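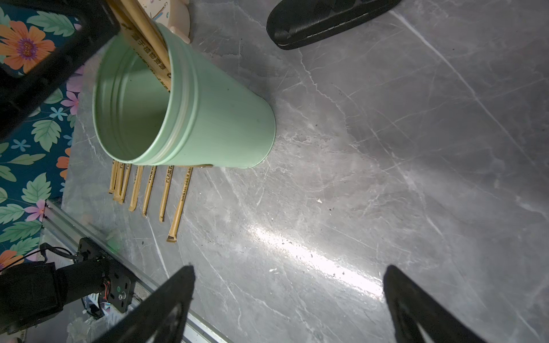
Fig. 1. Green cup on its side, two straws.

Unit 6: Sleep and the Working Day
Reading: Duggan, chapter 8. Yes, all of it.

Before the mills came to Leltitley, people slept when it got dark and quarreled with their relatives when it got light. The mill wanted them at the gate by five.

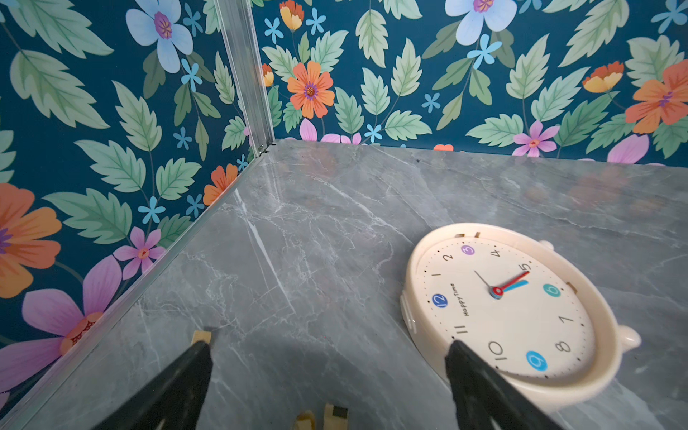 Waking up on time used to be a job you paid somebody else to do. Knockers-up went along the street tapping windows with a pole, for a few pence a week. A round alarm clock like the cream one lying on its back did away with most of them, and it never asked for a raise. Note the dates in Duggan's table. He has 115 households paying a knocker-up, then very few.

Reltov argues that the clock made workers obedient. Reltov never seems to have met anyone who owned one.

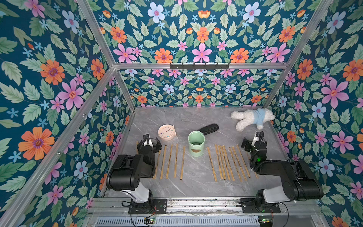 The mill's fine book survives for one October and lists 2,042 late arrivals, many by the same people. Bring your copy of the page to section. 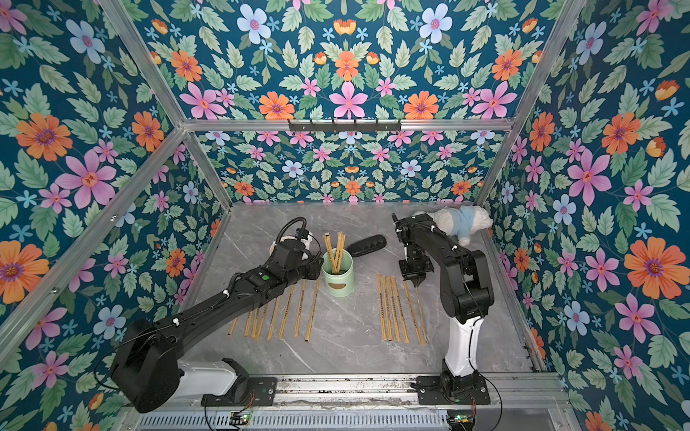

Tomás Ó Riain objects that a fine book only records those who were caught, and that the foreman's cousins were plainly never late in their lives. Fair point. Use it in your essay and cite him.

Next: Jundus on naps.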